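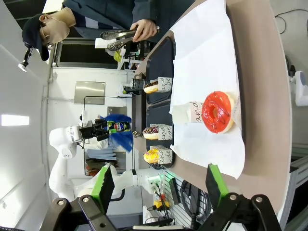
Who owns the tap? Reading phone-ticket patents for the Nillholm library pass

Project report, spring term
Milan De Haan and Kyriaki Chrysikopoulos
Handed in 4th April

What we set out to do

The module asked for a small piece of software plus a check on whether anyone already has rights over the way it works. We picked a phone pass for the Nillholm study rooms. You book a room, the booking sits on your phone, you hold the phone to a reader by the door and the door opens. If you're late the pass shifts itself to the next free slot. Milan wrote the app. Kyriaki did most of the patent reading. Both of us did the write-up, mostly at night, so sorry for the joins.

The software half is in the other folder with its own readme. This report is the patent half.

How we searched

Free databases only. No paid ones, the department login had run out and getting it back would have taken longer than the project. Started with plain words: door, pass, phone, near field, booking. Far too many hits. Gave up on plain words after one evening and went to class codes, which are the labels examiners put on each patent so that similar ones end up together. Should have started there.

The first proper list was more than 2000 documents. Cut by date, then by whether the claims mentioned a reader at a door or gate at all. Then by title and abstract, by eye. That left 40. We read the claims of all of them. Full text only where the claims looked close.

A note on claims, as we both got this wrong in September when we did the taster exercise. The drawings and the long description can talk about anything. What the owner can stop you doing is in the claims at the back. So a patent can have a drawing of a phone opening a door and still not cover phones opening doors. We lost a week to one of those.

What we found

Three patents worth talking about.

Karras, "Access token with time shift". Closest by a long way. Claim 1 covers a stored pass which changes its own valid time when the holder doesn't turn up, with the change worked out on the handset. Ours works it out on the server and sends a fresh pass. Kyriaki thinks that puts us outside it. Milan less sure, claim 7 says "a processing unit" without saying where. We have put both views in the appendix.

Kunlow, "Reader and method for venue entry". Looks frightening from the title, is much narrower. Every claim needs a second reader inside the room that confirms the person went in. We have one reader. Moved on.

Pindisetti, "Group booking by proximity". Covers passing a share of a booking from one phone to another by touching them together. We had this as a feature in the first version (friends join your room by tapping your phone). Took it out. It was buggy anyway but the patent was the reason it went and not the bugs. Now you type in a code.

The rest were about payment, or car keys, or hotel rooms with card backup. A few were the same invention filed twice with slightly different claims, which we at first counted as seperate and had to go back and fix. After taking those doubles out the list is 33.

Showing it to people

We gave a short demo at the project afternoon. App on Milan's phone, reader on a bit of board, and a printout of the Karras claim 1 with our steps written beside it in pencil. Most questions were on the app. One person asked whether you can be in trouble for a patent you never read. As far as we understand it yes, you can still infringe. It is not like copying homework where you have to have seen it.
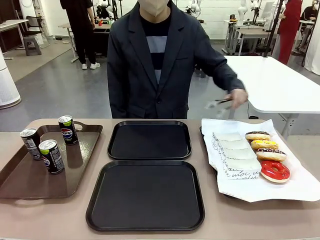
Behind the long table, with tongs and canned drinks, Nillholm.

Someone else asked why we didn't just ask Karras. Fair. Our tutor's advice was to leave it for a coursework project, and to ask before anything goes live in the library. We agree with that and have put it in the next steps.

Things that went wrong

Dates. We sorted by filing date for the first half and by grant date for the second half without telling each other. Had to redo the spreadsheet.

Two of the older documents have lapsed because the fees weren't paid. We had read both in full before checking. Status first next time, then read.

Translation. A handful were only in Japanese or German with machine English beside it. The machine English was fine for abstracts and hopeless for claims. We marked them "not checked" in the sheet and they should be read by someone who has the language.

Wording. We kept writing "patented" for things that were only applications. An application is a request. It may be cut down alot before it is granted or never granted at all. Fixed in this version we hope.

Next steps

Get a proper opinion on Karras claim 7.
Read the "not checked" ones.
Decide if the late-shift stays. Without it there is not much left that is close to anyone, but it is also the bit people liked.
Test the typed code with more than two phones.

Appendix A is the sheet. Appendix B is our two readings of claim 7, Kyriaki's first. Appendix C is the class codes we used and the ones we dropped, with dates searched.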